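Mustwood Round Glass-Top Table
Section 4: Daily use and serving

4.1 Before placing food on the glass

1. Check that the table stands level. On carpet, press down at the rim and adjust the base if the top rocks.
2. Route any cable on the floor clear of the base.
3. Wipe the glass with a damp cloth and dry it.
4. Set out plates and bowls by hand. Lift them to move them; do not slide.

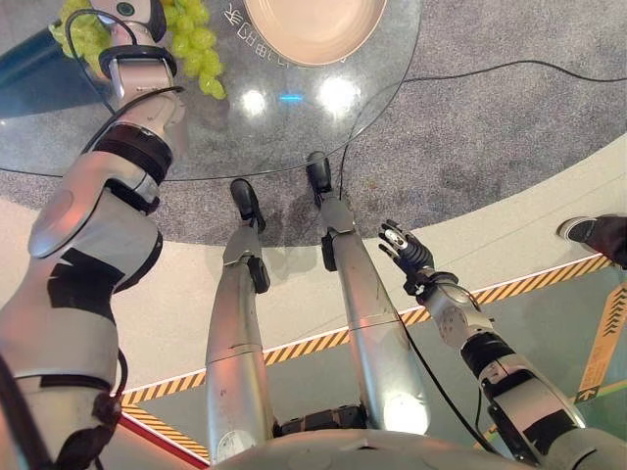
5. Keep heavy dishes at least 3 inches from the rim.

CAUTION: Do not exceed the distributed load given on the rating label. Do not lean on the rim.

4.2 Fruit placed directly on the glass

1. Rinse grapes and let them drain before serving.
2. Leave the berries on the stem. Loose berries roll.
3. Lift the bunch to move it. Dragging leaves sugar marks. 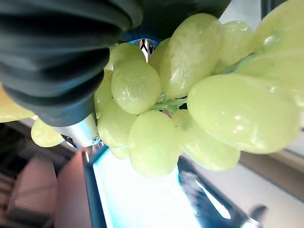
A reader of the June printing, Chraibi, reported that juice left overnight dried to a film that a damp cloth would not remove, and asked whether vinegar was safe on the printed characters.

NOTE: Do not use vinegar on printing. Lay a warm, damp cloth over the film for some 4 minutes, then wipe toward the center of the table.

Section 5 covers replacement of the glass (part 930).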